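How Families in Furnby Share Out the Housework
Project report by Wyn Meredith
January 2009

When I first told my family I wanted to write my project on housework, my grandmother laughed for quite a while and then offered to be interviewed first. I'm very glad she did, and her stories about wash day ended up shaping most of the questions I asked everyone else.

I handed out 119 questionnaires in Furnby at the end of August, mostly through the school and the Jenkins grocery store, where the manager kindly let me leave a box by the door. Of these, 45 came back filled in. I had hoped for more – my teacher had warned me that people are busy when summer ends – but the answers I did get were wonderfully detailed, and several people wrote on the back of the page as well.

The questions asked who in the home did the cooking, the laundry, the dusting and the yard work, and whether that had changed since the person answering was a child. I also sat down for longer talks with 3 households, each of which had grandparents, parents and children living under one roof. 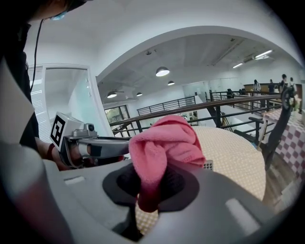 Dusting was the chore people felt most strongly about, which surprised me. Older people tended to remember it as a Saturday morning job given to the children, while the parents I talked to mostly did it themselves, a little at a time, whenever company was coming. Laundry had changed hands the least. In all of the long interviews it was still done by the same person who had always done it, and she was usually a bit proud of her system.

Cooking was harder to sort out, and I would word that question differently another time. Some people counted heating up leftovers and some did not – my own father certainly did.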